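Let the kids do the boring part

I help out with the robot club at Tolenlow, and every spring I get the same question from parents: when do they build the robot? This year the answer was "not yet," and I think that's great! Since March our 16 students have been collecting demonstrations - pick the thing up by hand with a gripper, start over, do it again. The goal is 1000 and yes, they grumble (so do I).

But I'd take this over another weekend kit any day. They argue about what a good grab even looks like, they toss their own sloppy tries, and they've quit thinking a machine just knows stuff. Schools love a shiny final demo, and I wish they'd fund the slow weeks too.

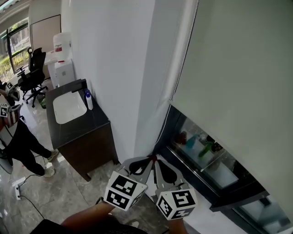 My daughter did 100 of these and came home bored stiff, so maybe let them build something small in between?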